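Section 4. Setting up a community monitoring post

This section is for local groups who want to watch a construction site, a pipeline route or a quarry from public land and keep a record that a lawyer or a journalist can use later. Please read section 3 (Permissions and landowners) before you start. The record is kept in Pundum, the shared logbook, and the paper forms are in the back of this guide.

4.1 Before the first day

1. Choose the place for the post. It must be on public land, or on land where the owner has given you a signed letter. Keep the letter at the post, in a plastic cover.

2. Mark the border of the site on your paper map. Use the map which the company gave to the planning office, not a map from a newspaper. At Khosravi the two maps did not agree, and our people stood for a whole morning on the wrong side of the line.

3. Name one post leader for each shift. The leader speaks with police and with security staff. The others do not speak with them, except to give their name if the law of your country asks for it.

4. Write the telephone number of your legal contact on your arm with a pen that does not wash off. A phone can be taken from you, or the battery can be empty.

Note: A shift should not be longer than four hours in winter. In February we tried six hours, and the notes from the last part were so short that we could not use them.

4.2 Opening a shift in Pundum

1. Sign in with the group account, then choose your own name from the list. Do not write under the name of another person, also when they ask you to.

2. Press New shift. Check that the clock in the top corner is the same as the clock on your phone. If it differs by more than one minute, write the difference in the first line.

3. Enter the weather and how far you can see. Simple words are enough: "rain, I can see to the second gate".

4. Press Open. From now on every entry gets its own number, and you cannot delete it. If you have made a mistake, write a new entry which says what was wrong and gives the number of the old one.

Caution: Pundum keeps a maximum of 3,000 entries in one book. When you come near to this number, ask Bianka Halász to open a new book. Entries after the limit are not saved, and the program gives only a small warning.

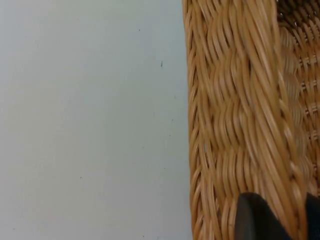
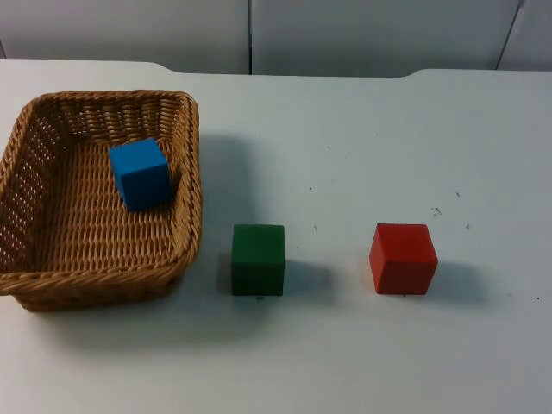
Wicker basket, and the same kind of basket on the table with three wooden cubes.

4.3 What to write

1. Write what you see and hear, with the time. "07:42, two lorries enter by the north gate" is a good entry. "They are rushing to finish" is an opinion — keep it for your own diary.

2. For each vehicle, write the type, the direction and the company name if it is painted on the side. Registration plates are written only on the paper form B, never in Pundum.

3. If police or private security come, write how many persons, what uniform, and the exact words if they give an order. Put the words in quotation marks only when you are sure of them.

4. Do not write the names of protesters. Use "person 1", "person 2" and so on, and start again from 1 with each shift.

Note: In the first book from Khosravi there were 2,443 entries, and Teresa Ó Flaithearta had to take names out of 751 of them by hand before the book could be given to the court. Please save her from doing this a second time.

4.4 Closing and handing over

1. Ten minutes before the end, read your entries again together with the next leader.

2. Press Close shift. Both leaders enter their codes. If the next leader has not arrived, choose Close without handover and telephone Niloufar Yazdani.

3. Put the paper forms into the envelope, write the date and the shift number over the closed flap, and take it home with you or to the office. Do not leave it in a car.

Caution: If you are told to leave by an officer, leave first and close the shift afterwards. The book stays open for 2 hours without any entry and then it closes itself. Your safety comes before the record.

4.5 If there is no signal

Use form C and copy the entries into Pundum on the same day. Put the letter C before each one, so that the reader knows it was copied. Keep the original form, also if it is dirty or hard to read. Questions about this section go to Aníbal Mosquera.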